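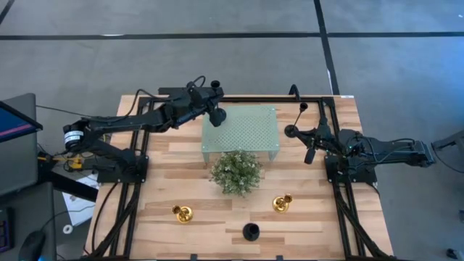
June 2018. Notebook entry, tasting laboratory, Plemlow. Written up by Helju Rozīte for the panel file and for colleagues at Brandley.

The purpose of the present trial is to settle how long the reference solutions for cork taint may be kept before they must be made up again. The assessor training course relies on these solutions at every level, and candidates have complained that the weakest sample in the set cannot be told apart from the blank. I share the complaint. The current written method allows a bottle to remain in use for 17 days after opening, a figure taken over from the old Paltora handbook without any record of how it was reached. Glasses for the trial are to be set out on a plain surface of a single colour. The butcher-block top, with its narrow strips running from pale cream through tan to pinkish-brown, is unsuitable for any work in which the colour of a white wine is to be judged, and a white cloth or card must be laid under the glasses whenever such a top is used. For the taint work itself the surface does not matter, but I should prefer one habit for both.

Base wine. The base is a neutral dry white supplied by Sakalauskas, from a single lot, drawn from the bag and not from bottle so that no cork is involved at any stage. Jaanus Dzene checked the lot by nose against the previous one and found it slightly more floral. Gizella Dobos did not agree and recorded no difference. Both notes are kept in the blue folder. I have let the lot stand, as any floral note will be present in every glass, including the blanks.

Preparation. Stock solution was made up in the small room with the door closed and the extractor on. Four strengths were prepared from it, marked A to D, with A the weakest. A fifth flask holds the base wine only. All glassware was rinsed with the base wine before filling. Two flasks were rejected because the stoppers smelled faintly of detergent, and the washing-up procedure should be looked at again. The rinse time given on the card by the sink is too short for ground-glass stoppers.

Serving. Each assessor receives three glasses, two alike and one different, under covers, in an order drawn beforehand by Rasmus Dambrauskienė, who did not taste. The pour is 30 ml. Covers are removed by the assessor and replaced after each nosing. Assessors wait between sets and may take water and plain bread. Coffee is not permitted in the hour beforehand. This rule is already in the course notes but has not been applied evenly.

First session. Ten assessors were invited and 10 attended. Strengths C and D gave no difficulty to anyone with previous training. Strength B was picked out by most of the panel, though several wrote that they were guessing. Strength A was not separated from the blank to any useful degree, even on the day it was made. That is an awkward result. If A cannot be found when fresh, a trial of its keeping qualities has no meaning, and the strength must be raised before anything else is done.

Agnese Urbonaitė raised the question of whether the covers themselves are at fault. The plastic ones carry a smell of their own when they have been stacked, and she noticed it in two of her sets. I asked for the watch glasses to be used in the second session.

Second session. Same assessors, same lot, watch glasses in place of the plastic covers. Strength B improved. Strength A did not. I note also that three assessors reported tiredness after the fifth set, and their later answers are noticeably poorer than their earlier ones. Five sets should be the limit for a sitting until we know more.

Comparison with earlier records. The course has 143 answer sheets on file for this exercise, going back to the February intake of last year. They are not all usable. The older sheets do not say which bottle was poured or when it was opened, and on some the order of service is missing. Rasmus has agreed to sort them. I would ask that nothing be discarded, even where the sheet looks hopeless – the written remarks may still be of value when the answers are not.

Matters outstanding:

Raise strength A by one step and repeat the first session with fresh stock.

Withdraw the plastic covers from taint work. They may still be used for the acid and sugar exercises.

Ask Brandley whether their panel keeps its solutions in the dark. Ours stood on an open shelf until last month.

Amend the course notes so that the limit of 17 days is marked as provisional. Candidates sitting the second-level paper before the trial is finished should be poured from bottles opened in the same week.

Order labels that do not come off in the refrigerator.

The keeping trial proper will begin once strength A has been agreed. Entries will follow in this book, from the next right-hand page.

H. R.

Print this page
E-mail this page

Recent entries
Acid reference set: citric and tartaric compared
Glass shape and the nosing of sparkling wines
Notes on the second-level tasting paper
Storage of opened fortified wines
Washing of ISO glasses, revised card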